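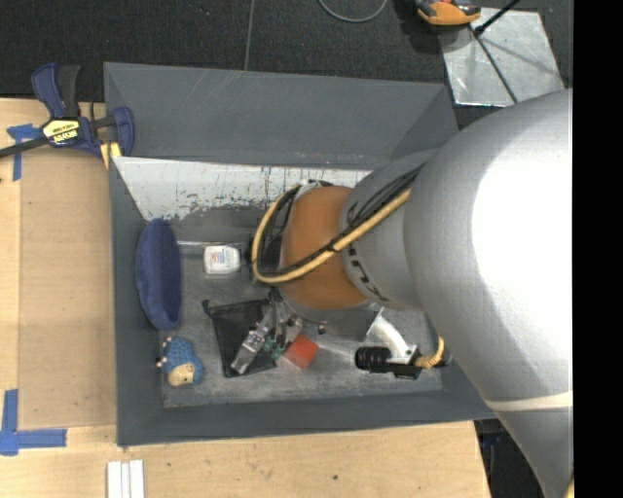 Sorting bin with mixed small items, first floor workroom.

Brultine House Household Collection
Gallery: The Small Items Store

The Small Items Store holds the everyday objects that families and local residents have given to Brultine House for use in its handling sessions. The collection now stands at 858 pieces. It includes soft toys, bottles and other containers, pieces of cloth, building blocks, kitchen tools, and a large number of objects that fit no single heading and are shelved by size.

This gallery presents a selection from the sorting bins. The items are grouped as they are found at the sorting stage, before they are placed in their permanent boxes. Visitors who wish to handle an item should quote its shelf heading when making a request at the front desk. The notes were prepared by Lena Jasińska, Collections Officer, with additions by Soo-ah Geum of the Learning Department.

The bin
A shallow, open box of gray-painted wood, with sloped walls and a low lip at the front. The paint on the upper inner face of the back wall is scuffed and chipped, and the floor is scratched. The bin stands on a light tan wooden tabletop. Repainting has been discussed – the current view is that the bins should be left as they are until the shelving work in April is complete.

Plush toy, blue and tan
Shelf heading: Soft Toys, Small. A small animal with a blue knitted body and a tan face, possibly a hedgehog. Small beige ears or feet stand out from the body. The species has been left open in the register at the request of Ms. Geum, whose younger groups are invited to decide for themselves.

Oval plush pad, dark blue
Shelf heading: Textiles, Padded. The pad resembles a soft cushion or a mitt and has been entered under both words in the index. Padded textiles are used in the "Soft and Hard" session, which is offered to visitors aged six and under and to adult groups by arrangement.

Square of black fabric or mesh
Shelf heading: Textiles, Flat. Flat textiles are stored unfolded wherever space allows. Impi Nurmi, who oversees textile storage, asks that borrowers return them in the same condition and do not pin labels to the cloth. A paper tag may be placed alongside.

White plastic bottle with red-and-white label
Shelf heading: Containers, Plastic. Small bottles are among the most requested objects in the store, particularly for sessions on shopping and the home. Labels are kept on the containers, including those that are worn. Containers are stored upright on the lower shelves and may be borrowed in sets.

Red-orange block
Shelf heading: Blocks and Counters. A small block, translucent at its edges. Blocks are kept in two trays, one for clear and part-clear pieces and one for solid colors. Borrowers are asked to return each block to the correct tray.

Using the store
The workroom is open to registered borrowers on Sunday from 2 p.m. Groups should contact Ohemaa Essien, Access Coordinator, before their first visit. A loan may include items from any heading, and all loans are packed in the lidded boxes supplied by Jellance.

Offers of further objects are welcome, with the exception of glass, batteries, and anything with a sharp edge. Soft toys should be clean and free of loose parts. Items that cannot be placed within the collection are passed to the Evach exchange shelf in the entrance hall – donors who would prefer to have an item returned should state this on the form.

Questions about the register, including corrections to any of the headings given on this page, may be addressed to Knut Pfeiffer at the front desk.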